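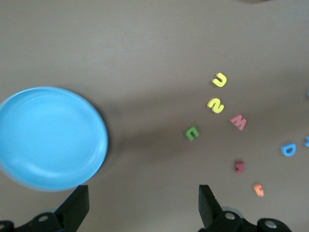

1 October 2024

Quick one tonight, I have dishes in the sink and a load of towels going.

So the foam letters. I have been finding these things all over the house since June. Under the couch. In the dog's bed. One inside a rain boot, which I found with my foot. The tub came from a yard sale on Moffat, no lid, and the lady wanted 3 dollars for it. Tape on the side said 200 pieces. It is not 200 pieces anymore.

I decided this was the week they either get sorted or get donated. Big talk. What I did was dump a handful on the table after breakfast and let the kid go at it while I drank my coffee.

The rule is simple - find a letter, say the letter, put it on the plate. That's the whole game. I use a blue plastic plate because it has a rim and the letters don't slide off when somebody gets excited. A bowl is worse, they all pile up and you can't see what you have. Cookie sheet was ok too but loud.

Few at a time is the trick. My neighbor Ildikó Pap told me this when I was complaining over the fence and she was right. Dump the whole tub and you get a letter storm and then a nap. Nine or less and he'll really look at them. He turns them around a lot. W and M are the same letter as far as he is concerned and I have stopped arguing, with foam ones it's hard to say he's wrong. Same with N and Z. D he knows cold. D is for dog, D is for dad, D is for dump truck.

E he calls "the comb." Fine.

Washing them - somebody asked in the comments last time. Mesh bag, top rack, no heat dry. I did the heat dry once and got a few curly ones. They still work, they just rock a little when you set them down. You can also just swish them in the sink with dish soap, wich is what I do when I'm lazy.

Storage is still not solved. Tried a zip bag, it split. Tried the old coffee can, he sat in it. Right now they live in a shoebox on top of the fridge and the vowels are in an envelope becuase I thought I was going to make word cards. I have made no word cards.

If anyone has a spare foam Q let me know. Ours went down the heating vent. Ok, towels are buzzing.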